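Rirnuncombe open day: a Monday at the studio

If you'd told me in December that I'd spend part of my winter holidays standing in a game studio's kitchen arguing about grappling hooks, I'd have booked the time off sooner! Irkov (the studio, for anyone who missed my preview of their last one) opened its doors on July 27, 2020, and I somehow ended up with one of the 32 spots. The ballot had 1,715 names in it, so yes, I bought a scratchie on the way home. Won nothing.

The studio is on the first floor of the old Mertens building in Rirnuncombe, over a tile showroom, and I walked past the door twice before I found the buzzer. We were split into small groups, temperatures checked, hands sanitised, masks on, and then it was straight into the sound room, which was my favourite bit of the whole day. They've got a pit of gravel, a pit of sand and a car door hanging on a chain. One of the audio blokes let us slam it. I slammed it four times.

Then the main event, a hands-on with Wament. If you haven't been following, it's an open-world climbing and salvage game set on a chain of flooded islands, and you get everywhere by rope. We had 20 minutes each on the PC build and I spent most of mine falling off a lighthouse. The rope physics are gorgeous, though. You can feel the weight come on when you swing out wide, and if you clip a corner the line catches and whips you round it, and I yelped loud enough that the next group looked over. Combat I'm less sold on. There's a harpoon with a long wind-up, and the one enemy type we saw just sort of waded at me. Early days.
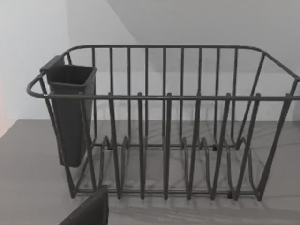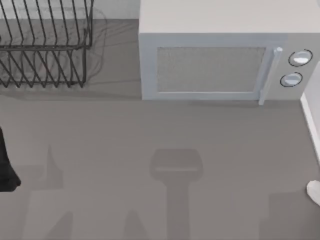 After the hands-on we got a talk from Evelien Maes, the lead designer, who I could have listened to all arvo. She went through the first map they built and why they chucked it. It was huge, apparently, four times the size of the current one, and testers would swing across the lot of it without stopping once. The new islands are packed in tighter and taller, so you're always looking up at something you want to get onto. She showed a few of the old greybox levels and I reckon there's one, a sort of drowned quarry, that should have stayed in. I said so. She said half the team agrees with me.

Question time was a bit of a mixed bag. Somebody wanted to know about co-op and got a very careful "we'd love to", which I'm choosing to read as yes. No word on a release date, and no word on consoles beyond "PC first". The frame rate did dip in the storm section on the machine I was on, and I asked about that too. They know, and it's on the list. There are 20 islands planned for launch and we only saw two, so I can't tell you how much variety there is across the rest.

A couple of gripes. The merch table was cash only and I hadn't carried cash since March, so no lighthouse pin for me. And the day ran late enough that my group missed the motion capture demo, which I was pretty dirty about, to be fair. They've taken our emails and promised us first dibs if they run another one.

Parking is free behind the tile place but fills up early, so get the train if you can. It's an easy walk from the station, and the bakery on the corner does a very decent sausage roll. I'll have a longer write-up of the Wament build once I've sorted through my notes, including the crafting menu, which I've got a lot of opinions about.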